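Clubs > Projects > Interview

Up to the table: a robotics club tries kitchen work

Apr 21, 2023

Reading time: 4 min

The robotics club at Calimstead started its kitchen project in January. The idea came from a member who had been reading about hospital robots and wanted to try something closer to home. The club's mentor, a retired machinist who asked that we leave names out so the students get equal credit, was skeptical at first.

"I told them a kitchen is the hardest room in the house," the mentor said. "Everything is shiny, everything is a different shape, and people leave things wherever they like. They said fine, we'll do a small kitchen."

The small kitchen fits on one table. An arm with a gripper has to pick up toy vegetables and put them where they are supposed to go, in a bowl or in a pan. A tracked vehicle carries the bowls. The club calls the vehicle Mösli, after a cereal box that one of the students misread, and the arm is Fluka.

The project has a budget of 2,000 dollars, most of it from a grant by Zinham, a local tool supplier. The mentor said the servos took the largest share. The brackets were printed by the students.

"We printed a lot of brackets that went in the trash," said a junior who works on the gripper. "The first ones bent. Then we made them thicker and the arm couldn't lift its own hand very well. So we went back and took material out of the middle."

Mösli has white plastic tracks made of small links, with a flat black plate between them for the load. The sophomore in charge of it wanted wheels.

"Wheels are easier to program, and I still think so," she said. "But we had the tracks already from an older project and the mentor said to use what we have. When a link pops off you have to stop and find it on the floor."

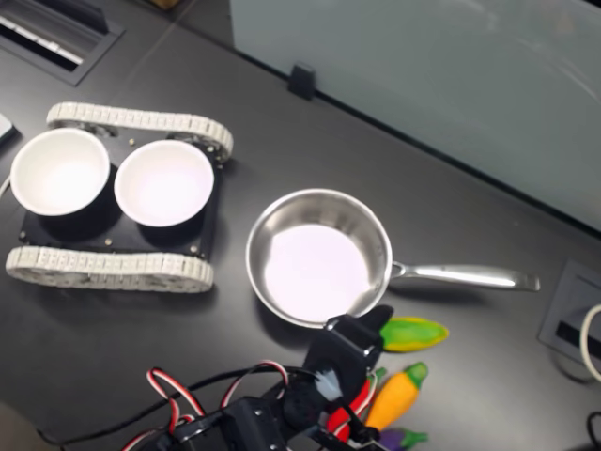 Two bowls on the tracked carrier, with the saucepan and the toy vegetables set out near the gripper.

The vegetables are the soft kind sold for play kitchens. The students picked them for the odd shapes. A carrot is narrow at one end, so the gripper can close on it and still have it slide out. The corn is easier lying flat than at an angle. The eggplant is the one they argue about.

"It rolls," the junior said. "You touch it and it goes away from you. I wanted to cut a flat spot on the bottom and I was outvoted."

The saucepan has been a separate problem. The club trains the arm by having a student guide it through a task and recording each run. Up to 3,000 runs were planned for the school year, and they are behind. A senior who handles the software said the pan slowed them down because its polished metal reflects the ceiling lights.

"The bowls are okay, they're white and they stay white," he said. "The pan looks different depending on where you put it. If you move it a few inches the bright spot moves too. So we have to record it in a lot of places."

I asked whether they had considered a pan with a dull finish. He said they had, and that the group voted to keep the steel one because that is what people have at home.

The club has 21 members this year. They work in shifts, with one person guiding the arm and another setting the objects back out after each run. The second job is not popular. New members do it first.

"It's boring but you learn what goes wrong," said a freshman who joined after the winter break. "I know which way the pepper falls. I didn't know anything about servos before, and now I can replace one."

The regional showcase is next month. Teams get one table and ten minutes. The students plan to have Mösli bring the bowls to the arm, sort the vegetables, and drive away. The mentor would be satisfied with less.

"If it puts the carrot in the pan in front of other people, I'll buy lunch," the mentor said. The students asked to have that printed.

Comments (3)

My daughter was in this club a few years back when they did the line followers. Good to see the tracks getting used again.

What are you using for the finger pads? We had trouble with ours slipping on anything soft.

Keep the eggplant round. They'll be glad later.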